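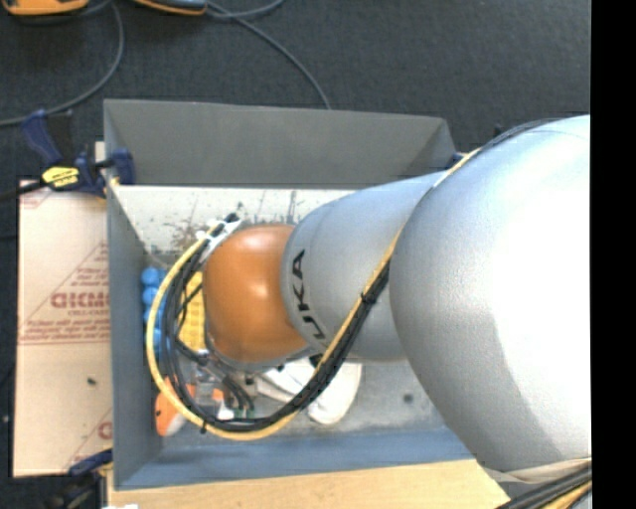

Parcel shelf moves to the Weler Road hall

From Saturday, February 17, 2024 the parcel shelf will be in the side room of the Weler Road hall. The old spot at Cunetti's closed in December when the shop changed hands.

Opening hours are 4 pm to 6 pm on weekdays and 10 am to noon on Saturdays. Bring the card left by the driver and something with your name on it. If you are collecting for a neighbour, ask them to sign the back of the card first.

Parcels are kept for 6 days and then go back to the sender. Very large items, such as bed frames, still have to be fetched from the Belach depot.

Damir Softić has the key and is looking for one more person to cover Thursdays. His number is on the hall noticeboard, or leave a note in box 262. There is parking behind the hall, but please keep the gate clear.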